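In Defense of the Bin on the Floor

My brother-in-law, Cristóvão Calado, believes every object has a home. He read this in a book, and since January he has been unbearable. I own yellow metal shelves, and I concede that a shelf is a fine thing for items you have understood. Four of a kind, spaced in a row, very handsome.
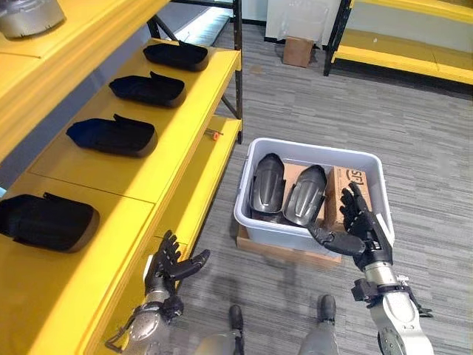 Shelf on the left, bin on the carpet, philosophy somewhere between.

But most of what I own I haven't understood. For that there is the bin: white plastic, see-through enough to nag you, and deep enough to forgive. The organizing crowd wants me to buy 8 smaller ones with labels. I tried it. By Saturday I had six labeled "misc."

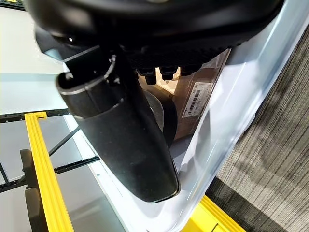

Cristóvão also objects to keeping cardboard boxes inside the bin, a box within a box being, in his view, a moral failure. I say a box with its shipping label still on is the most honest filing system in the house. It came from somewhere. It may yet have to go back. Until I decide, it can lean where it likes, and he can go alphabetize his own garage.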